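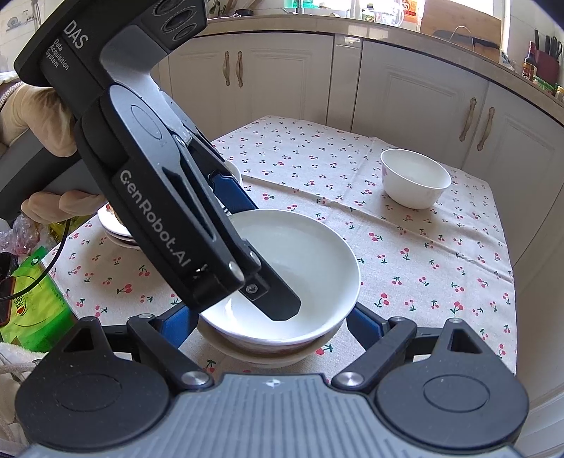
Bowls, two grippers, cherry cloth.

Notebook, 4/26/24
3 min read

Second pass at the handling rules for two-gripper work. The March version ran to 70 lines and people skipped most of it. Cutting it down for the Oltau set.

Keep:
- Say who has the near gripper before starting. The other one comes in from the side and stays clear until called.
- Jaws fully open on approach. Close only when both pads are past the rim.
- Cable behind the wrist, never across the cloth.
- Gloves on for the whole take.
- Stop after 600 takes and check the pivot screws on both units.

Still arguing over the cloth. Salehi's draft says pull it flat before each take. I would leave the creases alone and write them down, real tables have them. 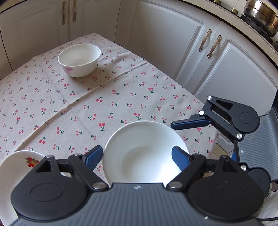 Spacing is the other open point. I want 4 inches between the two housings as the default, and less only when the task calls for it. Dondesow uses 2. At 2 the linkages can touch when both operators turn their wrists, so I'm leaving ours at 4 until we try it properly.

To do: send the short version to Grondo, tape a copy by the charger.

Comments
> Add a line about knives on the counter. Move them first.
> Agree on 4. Does that count with jaws open?
> Yes, open.

Contact the workshop | © 2024 Grondo | Back to top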